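Workshop > Notebook > Glue and Finish

June 2019
Posted by the bench by the window

Shellac again. I know, I said I was done with shellac after the mantel clock, and here I am with sticky fingers and a row of jam jars on the sill. But the Pfeiffer cabinet came in with an old spirit finish that somebody had gone over with furniture wax, probably for decades, and there is no way I'm putting polyurethane on that. So this is the entry where I write down what I did so I don't have to guess next time.

First the flakes. I had two bags on the shelf, the blonde ones from Ladell and an older bag of amber with no label at all. (Label your bags!!) I tested both the way I always do, a spoonful in a bit of alcohol overnight, lid on, shake it whenever I walk past. The Ladell flakes went into solution with just a little cloudiness at the bottom, which is wax, which is fine. The amber ones turned into a rubbery lump that looked like something out of a fish tank. Old shellac does that. It sort of cooks itself on the shelf and after that it won't dissolve no matter how long you wait or how much you swear at it. Into the trash with the amber.

For the real batch I used 100 grams of flakes and went by weight on the alcohol too, then thinned from there by feel. I know some of you like to work it out in pounds of cut. I've never been able to keep that straight in my head and I always end up thinning it anyway. What I want for padding is something that feels barely thicker than the alcohol itself. If the pad drags on the second pass it's too thick. If it runs down the side of the cabinet and into your shoe it's too thin, or the pad's too wet, and in my case it was the pad.

Strained it through a paint filter and then through a piece of old T-shirt. The T-shirt did more than the filter did, as usual.

Getting the wax off took longer than everything else put together. Mineral spirits and the gray pads, wipe, fresh rag, again. The rags came off dark brown for ages and I kept thinking that had to be the last of it. The doors were the worst, right around the pulls where hands go. I laid all the rags out flat on the concrete to dry, and would everyone please keep doing that, I found one balled up behind the drill press and it gave me a turn.

Once the wax was gone the old finish underneath was in better shape than I'd hoped. Crazed on the top, where a plant must have stood in the sun, but the sides and the doors were just dull. I decided to leave it all on and try to bring it back with alcohol on a pad before adding anything new. It's a fun thing to do if you don't rush it. You wipe across with the pad nearly dry, the old shellac softens a hair, the fine cracks close up, and then you walk away. Walking away is the hard part. I went back too soon on the left door and pulled a little ridge right across the middle, and had to wait until the next morning to sand it out with 400 and a drop of oil.

The plant ring on top is still there. I got it from white to gray and I'm leaving it. The owner says it was her grandmother's fern and she doesn't mind.

Now, the carved bits. There's a crest along the top with leaves and a sort of scroll, and two little turned finials, and padding doesn't work on any of it. The pad skips over the low places and piles up on the high ones. I used the soft Murero brush for that, the wide one with the reddish handle, and I'm going to say right here that it's worth what we paid. It holds a lot and lets go of it slowly. Three thin coats on the crest, no drips except one under the right-hand scroll that I caught with a fingertip. Brush went straight into its own jar of alcohol after. PLEASE do not use it for varnish. Please. Alcohol only, and hang it up, don't stand it on its bristles.

Humidity on the meter said 129, so the meter is broken, I guess. I'd been wondering why it seemed so cheerful. I went by the old rule, that if the salt in the kitchen shaker clumps it's too damp for shellac, and the salt was okay. No blushing so far. If it does go milky later I'll try a quick pass with a warm hair dryer before I do anything drastic.

Shape matters so much more than people think when you're doing this by hand. A flat door is easy, you come in off one edge and go out over the other like a plane landing and taking off again. Anything round, you have to decide where you're going to start and stop, and wherever that is, it'll show. On the finials I start at the back. On figures it's worse still, with arms and fingers and all the spots where two surfaces meet and the finish wants to puddle, armpits especially, and between the legs of anything standing.

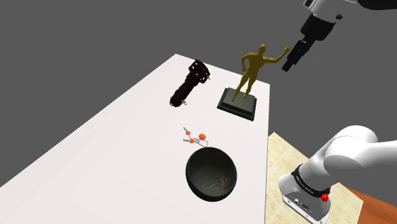
So for pieces like that I turn the work upside down halfway through, if it can be turned at all, and let gravity undo what it did the first time. Thin coats, upside down for every other one. I did the finials that way, screwed onto dowels and stuck in a block of foam, and they came out the best of anything on the cabinet.

Color. The blonde came out a touch cooler than the old finish, which I could only see in daylight. Under the shop lights it looked perfect, and I nearly called it done. I warmed it up with a little of the Mallelora dye in the walnut shade, and I do mean a little, 2 drops in the small jar. I tried it at 11 first on a scrap and it looked like root beer. There's a test board leaning behind the clamps with the different mixes on it, the writing is in pencil on the back. Leave it there for now, I'll want it when the matching chair shows up. She thinks August.

Rubbing out is still to go. I want to give it a good couple of weeks to harden, even though it feels hard now, it always feels hard. Then 0000 steel wool with wax, straight strokes with the grain, and a lot of turning the wool over. The top might get pumice and oil instead if I'm feeling brave. Last time I tried pumice I left white powder down in the pores and spent a whole evening picking at it with a toothpick, so maybe not. This is mahogany and the pores are huge.

Things I need to get: alcohol (we're down to the last third of a can), more gray pads, a new humidity meter, cotton for pads that isn't somebody's band shirt. Also lids. I don't know where the jar lids go, but I started with a drawer full and now there's plastic wrap and a rubber band on everything.

Hardware is in the muffin tin on the top shelf, each cup is one door or drawer, left to right as you face the cabinet. Don't consolidate it to get the muffin tin back. The screws are all hand cut and none of them fit each other's holes, I found that out on the very first hinge. I haven't polished any of it and I'm not planning to. One pull is missing its back plate, and I'm going to try cutting one from that bit of brass sheet we had left over, then leave it outside for a while to lose the shine.

Left door lock still sticks. Graphite, maybe, or the key's bent.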